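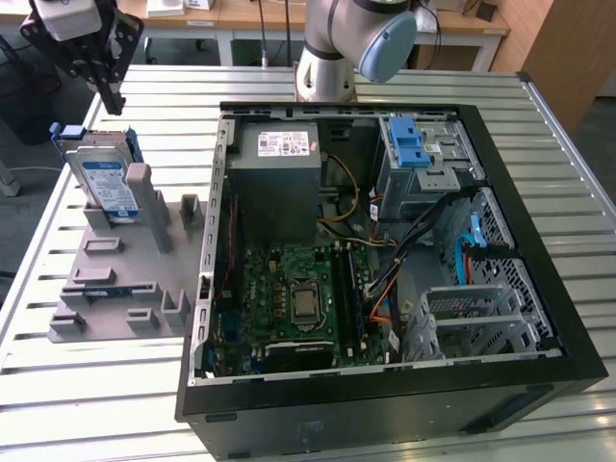
Fig. 3.1. Desktop tower with the side panel removed. The power supply is at the upper left, and the processor and two memory modules are on the motherboard.

Unit 3: Depreciation of Office Equipment
Course notes, Introductory Bookkeeping
Prepared by Aranka Bárány
Revised 08/03/2020

3.1 What is being measured

Depreciation spreads the cost of a long-lived asset over the periods that use it. It does not track market price. A computer that could be sold for very little after a year may still carry a large balance on the books, and the entry is correct as long as the method and the estimates were reasonable when they were made.

Three inputs are needed: cost, salvage value and useful life. Cost includes everything spent to get the asset in place and ready for use, such as freight, installation and sales tax that cannot be recovered. Staff training is expensed. So is a service contract, over the term of the contract.

3.2 Unit of account

A desktop computer is made of parts that could be bought one at a time: power supply, motherboard, processor, memory, expansion cards. Small firms normally book the complete machine as one asset. Splitting it is justified only where a part has a significant cost and a clearly different life from the rest. This is common for buildings and aircraft and rare for office equipment.

Replacing a failed power supply with a similar one is a repair. Debit Repairs Expense. Adding memory so that the machine can do work it could not do before may be an improvement, in which case the amount is added to the asset and depreciated over the remaining life. Most firms set a capitalization threshold and expense anything below it. For all problems in this unit the threshold is $225 per item.

3.3 Straight-line method

Annual depreciation = (cost - salvage value) / useful life in years

Worked case. Ullell, a print shop, buys a workstation for $3,399. Salvage value is $39 and useful life is four years.

Depreciable base: 3,399 - 39 = 3,360
Annual charge: 3,360 / 4 = 840
Monthly charge: 840 / 12 = 70

Entry at the end of each month:
Depreciation Expense 70
 Accumulated Depreciation - Equipment 70

Book value after year one is 3,399 - 840 = 2,559. After year four it is 39, and no further charge is made even if the machine stays in use.

3.4 Partial periods

The convention in this course is the full-month rule: an asset placed in service on or before the 15th is charged for that whole month, and one placed in service later is charged from the next month. If Ullell's workstation goes into service on March 20, the first charge is for April and the first calendar year carries nine months, or $630.

3.5 Disposal

Bring depreciation up to the date of disposal first. Then remove both the cost and the accumulated depreciation. The difference between proceeds and book value is a gain or loss. Students often credit the asset account for book value only, which leaves a balance in two accounts that should be zero.

3.6 Problems

1. Sternholm replaces a failed part in an office computer for $83. Give the entry, and state whether the threshold affects your answer.
2. Ullell sells the workstation in 3.3 for $1,000 after exactly two years of charges. Compute the gain or loss and give the entry.
3. Somogyi revises the remaining life of a scanner from three years to two. Explain why prior years are not restated.

Read Unit 4 (declining-balance methods) before attempting the Irnis case.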